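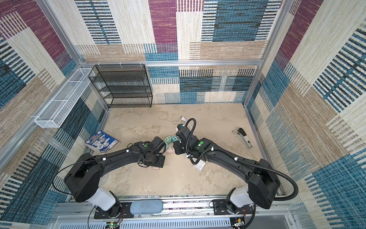
Oanh Hứaからは、セージの匂いが強すぎる、これだと施術というより料理の下ごしらえみたい、と朝いちばんに言われた。うーん、まあ、わかる。昨日の夜に自分の腕に塗って寝たら、夢に鶏の丸焼きが出てきたもん。

04/10/2023

Dinetthorpe向けのボディオイル、セージ系の続き。先方の要望をもう一回書いておく(毎回メールを掘り返すの、いいかげんやめたい)。ブッシュのロッジで、屋外のデッキに台を置いて、90分の全身。夕方の枠がメイン。お客さんはサファリカーに半日揺られて帰ってきた人たちで、腰と首がガチガチ、肌は日に焼けて砂っぽい。で、「野生のセージの香りがする朝の空気」みたいなオイルがほしいと。夕方なのに朝の空気なんだ、とKiều Laに言ったら笑われた。でもそのイメージ自体は好き。作りたいと思ったから受けたんだし。

昨日までのブレンドをA、今日のをBとする。Cは後述。

Aの問題はOanhの言うとおりで、トップに立つカンファーっぽさがきつい。瓶から嗅ぐとすごくいいのに、肌にのせて手を動かしはじめると台所になる。毎度ここで引っかかってるんだけど、瓶の匂いで決めちゃだめなんだよね。ムエットもだめ。人の背中で決めないと。

というわけで今日は背中の日。モデルはLuuk Coppens(自転車で来たので背中がすでに張っていて、助かる)、施術はOanh、私は横でメモと時計。午前にB、午後にC。

まずB。
ベースは先週と同じTritdenのキャリアオイル。仕込みは900ml。セージを思いきって減らして、ラベンダーを少し、フランキンセンスを少し。精油の合計は昨日より下げた。配合の細かいところは別紙の表に書いたので、そっちを見てください。表の右端の列、数字を一か所書き直してあるけど、線で消した方が古い値です。上から塗りつぶすなって前にRezaul Gamageに怒られたので、今回はちゃんと線一本で消した。えらい。

オイルウォーマーはBroneo。設定は33度。もっと上げたいところだけど、先方のデッキは日中の熱がまだ残ってる時間帯に使うわけで、こっちの部屋の感覚で温めると向こうでは熱く感じるはず。Luukは最初のひと塗りで「ぬるい」と言い、肩甲骨のあたりまで来たら何も言わなくなった。寝てた。寝てる人の感想は取れないので、次回からは途中で声をかけるタイミングを決めておくこと!

Oanhの手の感想(そのまま写す)。伸びはいい。前腕を使うロングストロークで腰から肩まで一気に行ける。ただ、ふくらはぎに来る頃には背中がもう引いていて、戻ったときに足し塗りが要る。足し塗りをすると香りがまた立って、そこだけ急に「始まりました」という感じになる。流れが切れる。

なるほどなあ、と思った。私は香りの持続のことばかり考えていて、足し塗りのたびに香りがリセットされることは頭になかった。香りって時間で薄れるものだから、足すと段差ができるんだ。書いてみたら当たり前なんだけど、横で見ていて、Luukの寝息が足し塗りのところで一回変わったのを聞くまで気づかなかった。

対策として考えたこと。
ひとつは、足し塗り用に香りなしのベースだけのボトルを別に置く。施術者の手元にボトルが二本になるので、暗いデッキで取り違えないかが心配。ロッジは夕方から灯りをかなり落とすらしくて(虫と、あと動物のほうの都合)、ラベルなんか読めないと思う。ボトルの形を変えるか、首に輪ゴムを巻くか。Povilas Kļaviņaは麻ひもがいいと言う。油まみれの麻ひもって、一週間でどうなるんだろう。試しに一本巻いて棚に置いた。触らないでね。
もうひとつは、ベースをもう少し重くして、そもそも足さなくて済むようにする。これが午後のC。

昼。Rezaulがスープを作ってくれた。セージ入り。わざとだと思う。

午後、C。
Bのベースに、やや重めのオイルを5%だけ混ぜた。香りのほうはBと同じ。一度に二つ変えない。これは自分に言ってる。先月いっぺんに三つ変えて、良くなったのはわかったけど何が効いたのか誰も答えられないという、とても悲しい金曜日があった。

Luukは午後の打ち合わせに行ってしまったので、モデルはPovilas。背中が広い。同じ量ではたぶん比較にならない、と始めてから気がついた。比べるなら同じ人でやるべきだった。なので以下は参考程度に。

伸びは少し重い。Oanhは「嫌いじゃない」と言った。彼女の「嫌いじゃない」はだいぶ高得点です。足し塗りは脚の裏で一回だけ、背中はそのまま最後まで行けた。香りの段差もほぼなし。最後に首と頭皮に行くとき、手に残ってる香りがちょうど乾いた草みたいになっていて、これがすごくよかった! 私が欲しかったのこれ! 朝の空気かと言われると、昼寝のあとの空気かもしれないけど。

ただし、べたつき。終わったあとPovilasがTシャツを着るときに背中に張りついて、手伝ってもらっていた。ロッジではこのあとローブを着て、そのまま夕食前の飲み物に行く人が多いと聞いてる。ローブならいいのか。いや、砂がある。砂と重いオイル、相性が最悪な気がする。先方に、施術のあとシャワーを使う人がどのくらいいるのか聞くこと。メールはKiều Laが出してくれる。

音のことも書いておく。Dinetthorpeから、施術中に音楽は流さない、外の音だけでやる、と前に聞いていて、今日はそれに合わせてこっちもスピーカーを切ってみた。そうすると何が起きるかというと、ポンプの音がするんですよ。シュコ、シュコ、と。普段は音楽に紛れて誰も気にしてなかった。遠くでライオンが鳴いてるかもしれないときに、シュコ。これはない。ポンプをやめて、細口のボトルから手に垂らす方式にしたい。Bramwellのカタログにそれらしい形があったはず。Rezaulに探してもらってる。見つかったらこの下に書き足します。

(追記、夕方。見つかったけど、色が透明しかない。光が当たるところに置く前提だと透明は避けたい。カバーを縫う? 縫うのは誰? 私? 保留。) 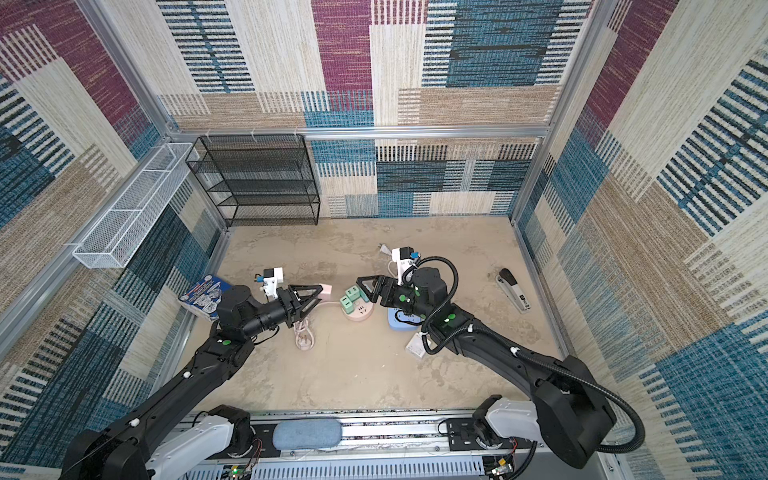 淡いピンクの電源タップと、巻いた状態のコード

香りの評価シート、今日の分。書き方が人によってばらばらで、Luukは「よい。眠い。」だけ、Povilasは裏面まで使って、子どものころの祖母の家の納屋について書いてくれた。読み物としては最高なんだけど、集計のしようがない。でも「納屋の、干し草の上の、すこし甘いところ」という一行は、Cの終わりかたをこれ以上なく言い当てていて、先方への説明文にそのまま借りたいくらい。本人には許可をもらった。シートは来週からもう少し項目を絞ります。塗ってすぐ、途中、終わってから、の欄だけ作って、あとは自由に書いてもらう。祖母の納屋はそこに書ける。

肌のほう。二人とも終わったあとに赤みなし、かゆみなし。明日の朝もう一回聞く。前腕の小さい範囲で先に試してから全身、という順番は今日も守った。これは忙しくても飛ばさないこと。日焼けした肌に使う前提なので、柑橘系は今回は入れない方針のまま。グレープフルーツを入れたらもっと朝っぽくなるのは知ってるし、Kiều Laにも二回言われた。入れません。昼の日差しの下に翌朝また出ていく人たちなので、余計なことはしない。

タオルについて小さいメモ。Cのあとのタオルは一度の洗いでは匂いが抜けなかった。鼻を突っ込むとまだセージがいる。Bのは抜けてた。水を贅沢に使えない場所での洗濯を考えると、これはけっこう大きい減点かも。もう一回洗って、明日干したのを嗅ぐ。洗濯かごを混ぜないで。BのタオルとCのタオルは別の袋、袋に字で書いてあります。

セージそのものの話をちょっと。先方の言う「野生のセージ」と、うちの瓶に入っているセージ、たぶん同じ植物じゃない。土地の人がそう呼んでる低木があって、踏むと匂うらしいんだけど、写真を見てもこっちの図鑑では決めきれなかった。Oanhが、植物の名前を追いかけるより、そこで暮らしてる人に三つくらい小瓶を送って「どれが一番近い?」と聞いたほうが早いと言う。ほんとそう。送ろう。小瓶はA、B、Cでいいかな。Aは料理だから外すか。いや、案外Aが一番近いと言われるかもしれないから入れよう。嫌な予感もするけど。

手順のほうの反省も。90分を通しでやると、施術者の手がかなり疲れる。Oanhは平気な顔をしていたけど、午後の終わりに指を一本ずつ引っぱっていた。通しの試験を一日に二本は多かったです、ごめん。次は通しを午前に一本だけにして、午後は背中だけの短い比較にする。施術者も交代で。私も練習してるけど、私が入ると手の違いが混ざるから、しばらくは記録係のままかな。

9月のノートを読み返していたら、最初のころの自分が「伸び 良、香り 良」しか書いてなくて笑った。何がどう良だったのよ。

明日以降やること、忘れないうちに。
Cの重いほうのオイルを半分に減らしたDを作る。香りは触らない。
LuukでDとCを別の日に。同じ時間帯で。自転車で来る日に揃えられるか本人に聞く。
無香のベースを足し塗りに使う案、Bで一回試す。麻ひもの様子も見る。
ウォーマーは33度のまま。誰かが上げたら戻して。朝見たら上がってたことがあるので。
小瓶の発送、割れないように。前のときの緩衝材が棚の下にまだある。
タオルを嗅ぐ(私の担当。ほかの人は嗅がなくていいです)。
シャワーの件の返事が来たらここに貼る。

それと、仕込みの残りはBもCも遮光瓶に移して冷暗所へ入れた。ラベルに今日の日付と、開けた人の名前を書く欄を作ったので、ちょっと嗅ぐだけでも書いてね。Rezaul、スープに使うのはなし。

帰りぎわにもう一回、自分の手首に塗ったCを嗅いだ。だいぶ薄くなって、甘い草だけ残ってる。Dでこれが消えませんように。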